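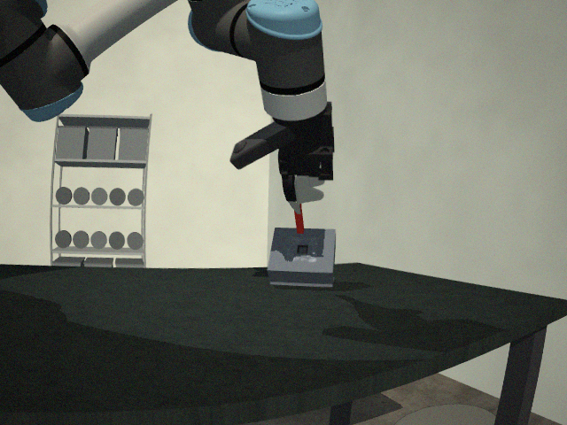
The Tanby Insertion Set is a peg and socket fixture with a matching simulation model, made for checking robot assembly cells against a written insertion procedure. It covers the work most cells spend their time on: bringing a part down to a hole, finding the hole, and seating the part without excess force. In the model, a red peg is held above a gray block with a square hole in its top face, and the gap between the two is the starting condition for the approach check. The peg leans slightly from vertical at this point. Angle at approach is one of the values the procedure asks you to record, and it should be read before any contact is made.

The set is sold by Gostano for use in training cells, integration shops and maintenance departments. It does not certify a robot cell and does not replace a risk assessment. It gives you a repeatable task and a record sheet, so that two people testing the same cell on different shifts are testing the same thing.

What is included

Socket block, steel, with mounting holes for a standard fixture plate
Peg set, four pieces, graded from loose to close fit
Simulation model of the cell, with table, block, peg, arm and background shelving
Procedure booklet, 80 pages, spiral bound
Record sheets, printed and as a spreadsheet
Storage case

Order number: 3587
Shipping weight: 21 lb with case

The robot, gripper and fixture plate are not included. Force sensing is recommended but not required. If your arm has no force sensing, use the reduced speed table in section 4 of the booklet and skip the two force entries on the record sheet.

How the procedure is organized

Run the task in simulation first. The model lets you confirm reach, approach direction and joint clearance before anyone works at the real cell. Shelving, posts and other fixed objects near the arm should be in the model at their measured positions. Move the shelving supplied with the model to match your own floor plan, or delete it if you have none.

Set the payload and tool center point for the gripper with the peg in hand, and enter both on the sheet. Many insertion faults traced during our own bench work came down to a tool center point left over from a previous gripper.

Define a pause point above the socket. The arm must stop there on every cycle during testing, including cycles run at full speed. Position and angle are checked at the pause point. If either is outside the limit you have written down, the cycle is rejected and the arm retracts straight up along the tool axis. Do not let the program correct sideways while the peg is inside the socket.

Set the contact force limit before the first physical run and do not raise it to get a part to seat. A peg that will not seat at the set limit is recorded as a failed insertion. Change to a looser peg or correct the alignment, then start the count again from zero.

Physical runs begin at reduced speed with one trained person at the controls and everyone else outside the marked area. Test the emergency stop and the guard interlocks at the start of each session. The sheet has a box for each, and the booklet treats a session with either box blank as not valid.

Keep the simulated and physical results on separate sheets. A pass in simulation covers reach and clearance only. Friction, part wear and gripper slip have to be checked on the real fixture.

Rules at your site

The booklet is written to sit underneath whatever safety standard applies where you work. Section 2 has blank lines for the standard, its edition and the person at your site responsible for it. Where the booklet and your standard differ, follow the standard and note the difference on the sheet.

Compatibility

The simulation model loads in Fesis Workcell version 6 and later. Users of Auer Cell Planner can import the geometry, but joint limits and contact settings must be entered by hand from appendix B. The block fits Tanby fixture plates without an adapter.

Care

Wipe the socket and pegs with a dry cloth after use and store the pegs in their numbered slots. Do not file or polish a peg. Check the close-fit peg with the supplied gauge every February, or after roughly 1193 insertions if that comes first, and replace it if the gauge passes over the tip.

Replacement pegs are sold singly. Record sheets can be reprinted freely for use at the site that bought the set.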